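25 Jul 2020

Up at six to get the second load on before the heat. Washer set to 1,000 rpm for the cottons and the lowest spin for knits. The display gave one hour twelve and took one hour thirty-one. It always adds time when the drum is out of balance, and I had put the denim in with the shirts again, so the fault is mine.

Detergent: Jovomine, the liquid, half a cap. The full cap leaves a film in this water. I tested that in February with three loads and have had no reason to revise it. A 1,000 ml bottle at half a cap per load should last into the fall if Gintarė doesn't use it on the floors.

Rinse water from load two ran clear on the second fill. Load one (the red and maroon things) needed a third. I kept a white sock in with it as a check and the sock came out faintly pink at the toe. Acceptable for a sock. The dark pieces will go on being washed alone.

The Liten rack holds one full load if the shirts go on hangers off the end bars, and about two thirds of one if they don't. The left hinge pin has worked out again. I pushed it back with the handle of a screwdriver and wound tape around it. The tape will hold a week. A proper fix is a longer pin with a clip, and the hardware place in Eltosov has those loose in a drawer, sold by weight. On the list.

Dry by eleven, all but the waistbands and the cuffs. Moved everything indoors to the bed, where there is room to lay a large piece flat, and good daylight for finding stains.

Sorting order, for the record, as I keep changing it and then not remembering which version was quicker:

1. Large flat pieces first, while the bed is clear enough to spread them.
2. Towels.
3. Shirts and other whites.
4. Denim.
5. Jackets and anything with a zipper.
6. Small stuff, last, onto whatever surface is left.

In practice step 1 got delayed. The towels and whites had come in on top, so they were folded first and stacked, and the large pieces had to share the sheet with the stack. The jacket was left lying where it had been dropped. The denim went down on whatever quilt was nearest. The sequence is sound. The unloading is what breaks it, and the remedy would be to bring the baskets in reverse order, large pieces on top. I will try that next time.

The dark red piece took the longest. It doesn't hold a crease. A woven sheet folds along the line it was given and stays there, and a knit relaxes out of it within a minute or so, mostly at the corners. Pulling to straighten one edge moves the opposite edge. I went through several methods: halves from the long side, halves from the short side, thirds. Lifting the edge high and setting it down works better than dragging, as the fabric then falls under its own weight and the ridges mostly come out. Two hands spaced wide, thumbs on top. Letting go is the step that matters. If one hand releases early, that corner swings in and you have a triangle to undo.

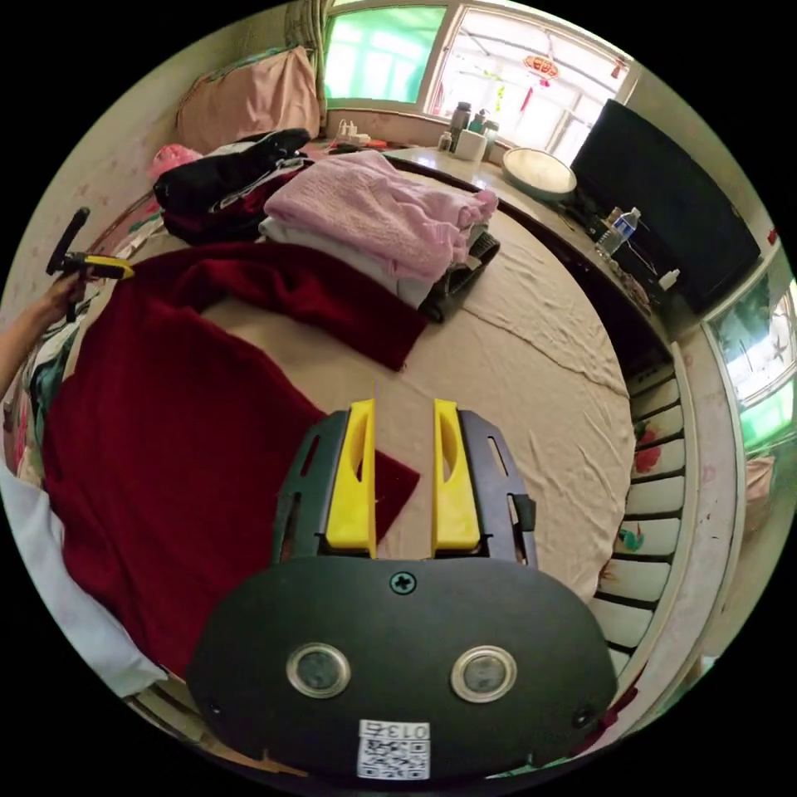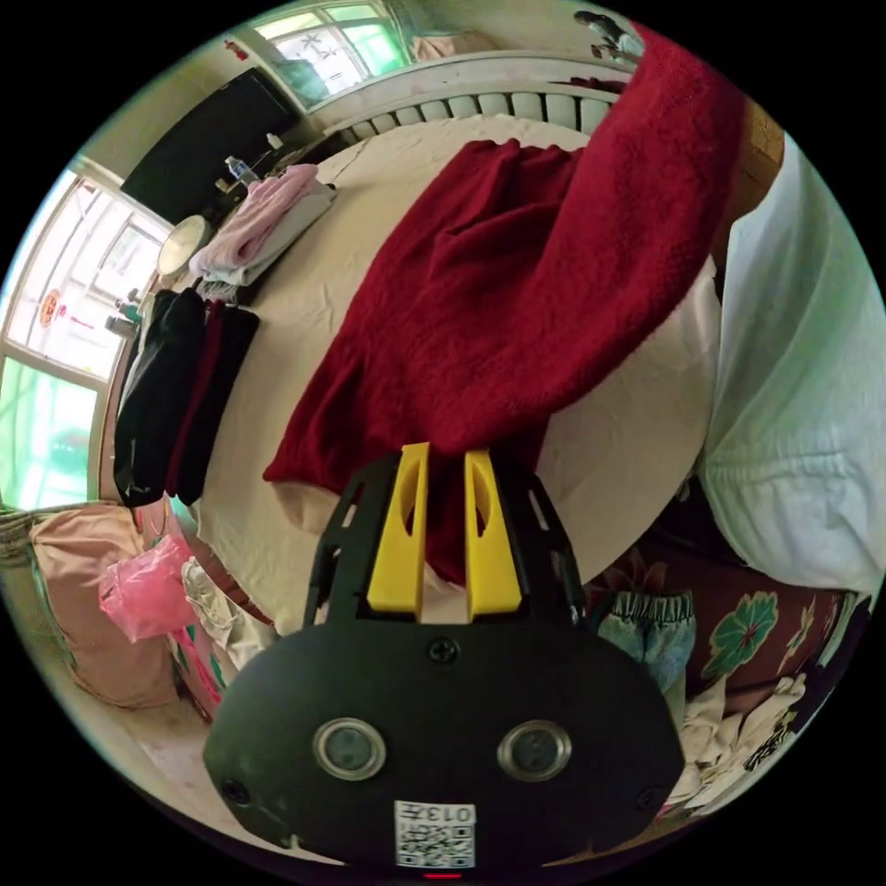
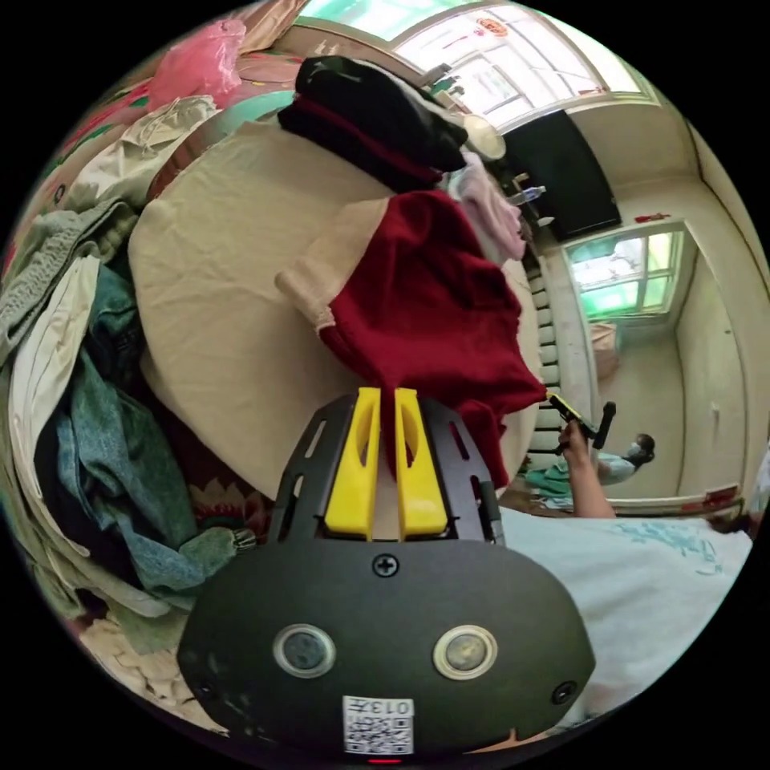
Final method was thirds by the short side, then in half, then in half again, with the loose edges turned to the inside. It came out slightly thicker on the left. I pressed it with the forearm from the fold outward, which takes the air out, and left it under two quilts while I did the rest.

The closet shelf is 70 cm deep. That number decides everything. Anything folded in quarters from the large size is too deep by the width of a hand and the door won't shut, which is how the old arrangement came to be, with things rolled and jammed in sideways. Thirds fit, with clearance behind for the spare pillowcases. I wrote "thirds" in pencil on the inside edge of the shelf, so there is no excuse for anybody.

Stack order on the shelf from the bottom: winter quilts, heavy knits, spare sheets, towels. Gintarė objects to the quilts at the bottom, on the grounds that she is the one who wakes up cold. Her proposal is quilts at the top with the towels in the bathroom. My objection is that the bathroom shelf is damp and the towels pick up a smell by the third day. We did not settle it. The quilts are at the bottom for now, it being July.

Shirts next. I use the collar-down fold, sleeves straight across the back and then down, final width the span of my hand. The sleeves want to be folded at the shoulder seam exactly, and two of the old ones have seams that have crept toward the back, so they look crooked even when they're right. One has a tear under the arm along the seam, the length of a finger joint. Set aside for mending. One has ink at the pocket. I tried rubbing alcohol on a cotton pad, blotting from the outside in, with a folded cloth behind to take it up. It lightened and then stopped lightening. Second application tomorrow, and after that it becomes a shirt for painting in.

Denim folds itself. The only decision is whether to turn the crotch seam in to make the edge straight, and I do. Waistbands were still damp to the touch at the button, so the jeans stayed out over a chair until four.

Jackets are for hanging, and we are short of hangers. The wire ones leave points in the shoulders. The Rajput catalog has flat padded ones, 383 for the dozen, which seems high for something with a nail's worth of metal in it. I measured the rail before getting any further. With padded hangers we would lose a third of what the rail takes at present, and the rail is already full. So either fewer jackets or no padded hangers. I wrote both options on the back of the catalog and Gintarė circled the second and added that two of my jackets no longer button.

Checked the buttoning. She is correct about one of them.

Lunch was cold rice with cucumber and an egg. Drank a good deal of water and still had a headache until mid-afternoon. The room warms up quickly once the sun is on the glass, and by one it was 31 by the thermometer on the closet door, which reads a degree high. Note for August: do the folding before ten or after five.

Socks and small items took forty minutes, out of all proportion to their volume. Pairing method: lay all out by color, then by length, then match. I have tried picking one and hunting for its partner and it is slower by a wide margin once there are more than a handful. Four came up single. They go in the paper bag on the hook with the earlier singles. The bag was audited today for the first time since February and yielded two pairs, both from the batch with the gray heels. The rest stay another season.

The lint trap in the washer was packed with red fiber, a felted plug the size of a walnut. The knits are shedding more than they did last year. It may be age, or it may be that I ran them with the towels once in spring, and the towels are abrasive. Cleaned the trap with an old toothbrush, rinsed it, ran an empty cycle with vinegar. The seal around the door has a dark line in the fold at the bottom that doesn't wipe off. Dried it and left the door propped open.

Moths: none seen. Cedar blocks have no scent left. I sanded two of them lightly and the scent came back, so I did the remainder on the back step and wiped them down. One to each end of the knits, and one in the pocket of the wool coat. Gintarė puts dried orange peel in hers and has had no holes either, which tells us nothing about orange peel or cedar.

Made up the bed at five with the clean sheet. The elastic has gone at one corner, so that corner was pinned underneath with a safety pin, closed end facing the wall. The elastic could be replaced – the channel is intact, and it needs only a length threaded through with a bodkin – but I would want to do all four at once to have the tension even. Added elastic to the list.

The list as it stands: hinge pin and clip, elastic, cotton thread in white, alcohol, light bulb for the closet. I can do Eltosov and back in a morning if the early bus runs.

Checked the shelf again after supper. Door closes without pushing. The red piece has held its fold on three sides and slumped a little at the front, where the thick part is. I turned it around so the thick part faces the back wall. Gintarė opened the closet at nine to get a pillowcase, took it from behind the stack by reaching over the top, and brought half the towels down with it. Refolded those. The pillowcases will have to come forward, which costs some of the clearance, and I'll measure for that in the morning when there is light in there.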